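The Trumerport Swap Shelf
March newsletter

T-shirt month at the swap shelf

Well, friends, we asked you to go through your drawers after the holidays and you certainly did! The swap shelf took in 376 T-shirts over the winter, more than we have ever had at one time, and for a couple of weeks you could hardly get to the coat rack for the bags piled up beside it. Thank you, every one of you. A good many had clearly been somebody's favorite once (we have all got one of those, I think, the one that went to the beach nine summers in a row and still comes out to paint the porch), and it was a pleasure to give them another chance.

Of those, 189 have already gone home with new owners. The plain ones in medium and large always go first, and the children's sizes hardly touch the shelf. What stays behind longest are the band shirts from bands that none of us can place, and the fun run shirts, although the Otach Lake ones do seem to have a following among people who have never run around Otach Lake in their lives.

A word about folding, as a few of you asked at the last swap. We fold in thirds, sleeves in, then up from the hem, with the print facing out so that people can flip through the stack the way you would flip through records. Dark shirts in particular need this. A pile of black shirts folded inside out looks like a pile of nothing much, and everybody walks right past it. Please do run a hand over the shirt before you fold it, too – we find the odd safety pin, and once a whole grocery list, which we hope was not urgent.

If you are washing at home before you bring things in, turn the printed ones inside out and skip the hot dryer. Big colorful prints crack along the fold lines when they get too much heat, and once that starts there is not a lot to be done about it. Nigam Cleaners on the corner will still take a bag of swap clothes at the reduced price if you mention us at the counter.

For those who like their shirts on the loud side, we have started a little run of space designs, and I have to say I am quite taken with them. My own pick is a black one with an orange and yellow starburst, flames and all, and a purple nebula spreading out below it. I have been very good and not put it in my own bag. Yet.

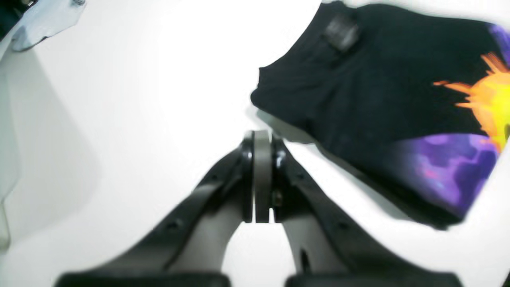
What we need for the spring swap

Hangers, please, and the sturdy kind if you have them. We would love to get to 400 before the doors open. We could also use 2 more full-length mirrors on stands, even on loan, and any shopping bags with handles that are crowding the space under your sink. Sweaters can wait until fall – we simply have no room.

Drop-off is at the side door of the Driltuneo Building, from 10 in the morning until noon. Ring the bell twice, as the first ring doesn't always carry to the back.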